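Regeln für Simulationsszenen, Version irgendwas

Kurz vor Feierabend, muss das jetzt loswerden, bevor ich es wieder vergesse. Wir haben bei Stendus endlich ein Regelblatt für unsere Simulationsküchen. Zwei Seiten, kein Logo, keine Präambel. Hat trotzdem ewig gedauert.

Worum geht's: Haushaltsroboter, Greifen und Abstellen, alles erst mal in gerenderten Wohnungen. Bisher hat jeder seine Szenen gebaut, wie er wollte. Der eine nimmt Meter, die andere Zentimeter, bei Osari (unser Szenen-Baukasten) kommt dann ein Kühlschrank raus, in dem man parken könnte. Und in den Auswertungen steht am Ende eine Erfolgsquote, die keiner mit der vom letzten Durchlauf vergleichen kann. Im October-Lauf hatten wir 900 Episoden, die wir komplett wegschmeissen mussten. Neunhundert. Grund: Reibwert der Tischplatte stand auf Null. Wer's war, steht nicht im Log, und genau darum geht Regel 1.

Regel 1: Jede Änderung an einer Szene kriegt einen Eintrag. Name, was, warum. Auch wenn's "nur" die Lampe ist.

Regel 2: Lageangaben. Liegende Objekte werden als liegend eingetragen, nicht einfach als "auf Tisch". Klingt pingelig. Aber eine Flasche auf der Seite ist eine völlig andere Aufgabe als eine stehende, andere Griffrichtung, anderes Risiko beim Wegrollen. Gehört in eine eigene Klasse und wird getrennt ausgewertet.

Regel 3: Durchsichtiges und Glänzendes wird markiert. Glas, schwarze Bildschirme, solche Sachen. Im Simulator ist der Tiefenwert sauber, in echt ist er Müll. Wenn man das nicht dazuschreibt, glaubt einem der Bericht Dinge, die in der Wohnung nie klappen werden.

Regel 4: Störobjekte bleiben drin. Keine aufgeräumten Vorführküchen mehr. Ein aufgeklappter Laptop mitten im Blick ist erlaubt und sogar erwünscht, solange er im Szenenblatt steht.
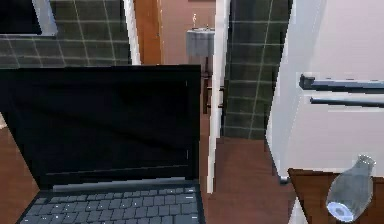

Trinidad Policarpio findet, dass Regel 4 zu weich ist: ohne Obergrenze für Störobjekte schraubt jeder so lange, bis die Szene zum eigenen Modell passt, und dann ist die Vergleichbarkeit wieder hin. Lieber feste Stufen, vorab festgelegt, und die Stufe steht im Dateinamen.

Ja. Stimmt wohl. Hab's als Kommentar ins Blatt übernommen, kommt in die nächste Runde. Dateinamen sind bei uns allerdings eh schon ein Trauerspiel, die Hälfte heisst "kueche_neu_final2".

Weiter.

Regel 5: Seeds. Pro Szene 40 Startzustände, fest, abgelegt, für alle gleich. Wer mehr will, darf gerne, aber die 40 müssen im Bericht einzeln auftauchen. Kein Rauspicken der hübschen Läufe. Ich schau da niemanden an.

Regel 6: Ein Abbruch ist ein Fehlschlag. Darüber haben wir am längsten gestritten. Wenn der Arm in die Selbstkollision läuft und die Sicherung zumacht, dann zählt das als nicht geschafft. Nicht als "ungültig", nicht als "Wiederholung". Vlachopoulos wollte eine dritte Kategorie, die gibt's jetzt auch, aber nur im Anhang und nur für Abstürze vom Simulator selber.

Regel 7: Vor jeder Übertragung auf den echten Arm in Brunport schaut eine zweite Person drüber. Geschwindigkeitsgrenzen, Arbeitsraum, Not-Halt geprüft — mit Unterschrift, auf Papier. Ja, Papier. Der Ordner hängt neben der Tür und wenn er da nicht hängt, wird nicht gefahren. Eine Simulation hat noch keinem auf die Finger gehauen, der Arm schon fast.

Sind also sieben. Angefangen hatten wir mit deutlich mehr, aber das liest ja dann keienr. Was noch fehlt: Kantenflimmern und Texturen. Wenn Möbelkanten ausgefranst gerendert werden, ist das für die Physik wurscht, fürs Sehmodell eventuell nicht. Will ich messen, bevor ich eine Regel draus mache. Und die Materialnamen müssten auch mal vereinheitlicht werden, "holz_rot" und "rotholz" sind bei uns zwei verschiedene Böden.

Blatt gilt ab sofort für alles Neue, alte Szenen werden nachgezogen, wenn sie jemand anfasst. Wer eine Kopie will, kurz melden. Bus kommt in 6 Minuten, bin weg.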